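Why Do Guinea Pigs Eat Their Own Poop? (And Other Things You Wanted to Ask)
By Fouzia Bangash

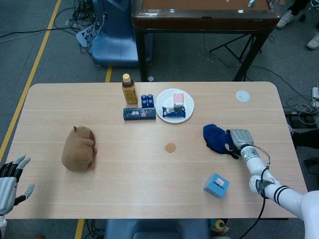 I get a lot of letters from kids, and the question I get more than any other is the one in the title. I promise I'll answer it. But first I have to tell you about rodents, because guinea pigs are rodents and so are their giant cousins, the capybaras, and once you know how a rodent's mouth and belly work, the poop thing makes a lot more sense.

What makes a rodent a rodent?

It's the teeth! Every rodent has two big front teeth on the top and two on the bottom. They're called incisors (say it in-SY-zers), and they never stop growing. Imagine if yours did that. You'd be tripping over them by third grade.

Rodents keep theirs short by chewing. The front of each tooth is very hard and the back is softer, so when the animal gnaws, the back wears away faster and the tooth stays sharp like a chisel. My guinea pig Duggan has chewed through one shoelace, the corner of a library book (I paid for it) and most of a cardboard castle that took me a whole afternoon to build.

Guinea pigs and capybaras have back teeth that keep growing too. Grass is tough stuff and it grinds teeth down, so they need a fresh supply of tooth all the time.

Big cousin, little cousin

A capybara is the biggest rodent in the world. A grown one can weigh more than a lot of grown-up people! They live in South America, near rivers and ponds and swampy places, and they are wonderful swimmers. Their toes are a little bit webbed. Their eyes, ears and nose are all up high on the head, so a capybara can sink nearly its whole body underwater and still see, hear and breathe.

Guinea pigs come from South America too, but from a different kind of place. Their wild relatives live in grassy country, where they make little paths through the grass and zip along them when something scary flies over. People in the Andes mountains started keeping guinea pigs thousands of years ago. They aren't pigs, and they aren't from Guinea, and people are still arguing over how they got the name. Maybe it's the squealing.

I have two. Duggan weighs 480 grams and is still growing, and Claser is older and bossier and always gets to the hay first.

Now, the poop

Okay, you waited long enough.

Grass is hard to digest. You and I can't do it at all - if you ate a bowl of lawn, you would get a stomachache and not much else. Guinea pigs and capybaras have helpers, which are teeny tiny living things called microbes. Billions of them live inside a part of the gut called the cecum (SEE-kum), and they break the grass down into things the animal can use.

But there's a problem. The cecum comes after the small intestine, and the small intestine is the place where most of the good stuff gets soaked up. So a lot of vitamins and protein get made too late, and they would slide right on out the back end and be wasted.

So they eat it again! They make two kinds of droppings. One kind is dry and hard, and those get left alone (mostly in the spot I have just cleaned). The other kind is soft and full of vitamins, and the animal eats those right away, often straight from its own bottom. Now the food gets a second trip through, and this time the small intestine can grab what it missed. Scientists call this coprophagy, which is a great word to say at dinner if you want your brother to leave the table.

Rabbits do it too. So please don't try to stop your guinea pig or tell it off. It needs to do this to stay healthy.

Do they talk?

Oh, all day long. When Duggan hears the fridge open he goes "wheek! wheek!" so loudly that my neighbor once asked if I had a smoke alarm going off. Guinea pigs also purr and rumble, and they chatter their teeth when they're annoyed. Capybaras whistle and click and bark. A bark means "Watch out!" and when one capybara barks, the others may run for the water.

Sometimes a happy guinea pig jumps straight up in the air and twists. It's called popcorning, and young ones do it the most.

Something to try

Find a blade of grass (ask first, and pick one from a clean spot) and pull it gently between your fingers. Feel how it's a bit rough along the edge? Many grasses have tiny bits of silica in them, the same stuff that's in sand. Now think about chewing that all day, every day, and you'll see why those teeth have to keep on growing.

Next time I'm answering a question about why beavers have orange teeth. Keep the letters coming, and draw me a capybara if you have room at the bottom of the page!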